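Immont Residents' Forum > Building Operations > Proposed change to the shared recycling rooms

Posted by: H_Liu_Operations
9:15 a.m.

Residents are invited to comment on a proposed change to the recycling rooms at Immont. At present, paper and containers are collected together. Beginning in November, the building's hauler, Brinder, will require the two to be kept apart at the point of disposal. Loads in which they are mixed will be returned and the building will be charged $160 for each return.

The management office proposes to place divided bins in all 3 recycling rooms. Comments received in this thread will be included in the packet for the next board meeting.

Hsiu-ying Liu
Operations Office

Posted by: unit21_north
10:02 a.m.

I support the separation of materials but question the choice of divided bins. In my former building, one side filled with cardboard well before the other side was half full. Residents then placed the overflow wherever there was room, and the sorting was lost. Two separate bins could be emptied on different schedules.

Posted by: P_OGriofa
10:40 a.m.

With respect to the previous comment, two separate bins will not fit in the north room without blocking the door to the meter closet. The lease terms require that door to remain clear. I would also ask the office to consider wear. Divided bins take most of their abuse on the center panel, where items strike it on the way down, and a scratched panel is harder to wipe clean. 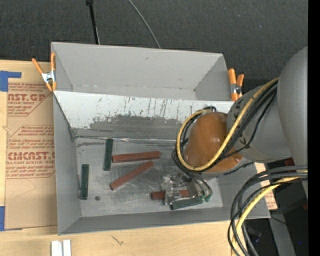

Posted by: H_Liu_Operations
11:25 a.m.

Thank you for these comments. Responses to the points raised so far:

1. Capacity. The Ó Néill bins under review are offered with a center divider or with an offset divider. The offset version gives the larger side to paper.

2. Wear. The supplier will replace damaged dividers during the first year. After that period the cost would fall to the building.

3. Access. Mr. Ó Gríofa is correct regarding the meter closet. Any bin selected must leave that door clear.

Posted by: drundovari_lane
1:10 p.m.

The notice does not mention labels. Residents on the Drundovari Lane side have received two different lists of accepted items, and they disagree on milk cartons. I request that one list be posted on the wall at eye level before any money is spent on bins.

Posted by: unit21_north
1:34 p.m.

I agree on the labels. I remain opposed to divided bins in the larger rooms, where space is not a concern. There is no need for every room to have the same equipment.

Posted by: P_OGriofa
2:05 p.m.

Using the same equipment throughout has some value – the cleaning staff would have one routine and the office would stock one kind of liner. I would accept a trial in the north room first, with the other rooms decided afterward.

Posted by: H_Liu_Operations
3:50 p.m.

The trial suggested above will be added to the packet as a second option. The office has asked Brinder to confirm in writing how milk cartons are to be sorted, and the answer will be posted in this thread. Comments remain open until the packet is printed.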